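Giving up the second car

We sold the Brarner in June, to a man from Flondside who wanted it for his daughter. It had done very little in the last year except sit in the driveway and flatten one tyre. The registration was coming up and so was the insurance, and when I added the two together I got in a bad mood and put the ad up that night.

I had put it off for a long time. We live on the edge of town, the bus goes past every 33 minutes for some reason known only to the timetable people, and I had always said you couldn't manage out here with one car between two adults. I still think that's true if both of you start work at the same hour in opposite directions. We don't any more, so the argument had run out.

The first fortnight was annoying. I missed the 392 twice. The second time I walked home and went in late, and got rained on. I bought a proper jacket after that, an Iker, marked down at the end of the season. The pockets are too small for my phone but it keeps the water out.

Groceries were the bigger change. We used to do one large shop on the weekend and forget half of it in the bottom of the fridge. Now I carry home what fits in two bags on the way back from the bus, and we throw out much less. The exception is cat litter, which I will not carry. That waits for the car.

Then there's the bike. It's an old Verschueren that had been hanging in the garage since we moved in. New tyres, brake pads and a chain came to a bit under $200, and I did the pads myself, badly, and then again. The hill up from the creek is as bad as it looks. I walk the top third – I don't mind who sees me.

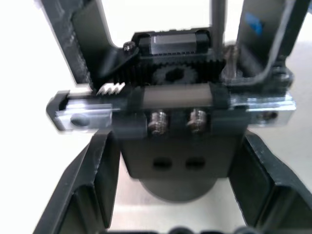
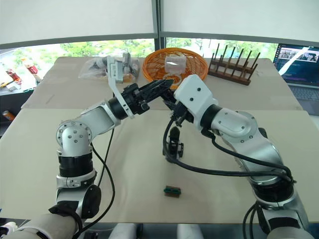 Setsuko Kaneko left a comment under my last post saying that she'd gone down to one car years ago and the money was the least of it. What she noticed was the planning. Every evening there was a short conversation about who needed to be where, and in her house it was usually the same person giving way. She said to write it down for a month and see who that was.

I did write it down, for 30 days, on the back of the calendar. It was mostly me, though not by as much as I'd have claimed beforehand. We've since agreed that whoever has the earliest start gets the car and the other one sorts themselves out, and that has stopped most of the grumbling at tea time.

Winter will be the test. I've put lights on the bike and I know where the bus shelter leaks. If it gets silly we'll hire something for the odd weekend. The driveway has an oil stain on it the shape of a boot, and I've tried two products on that so far with no luck.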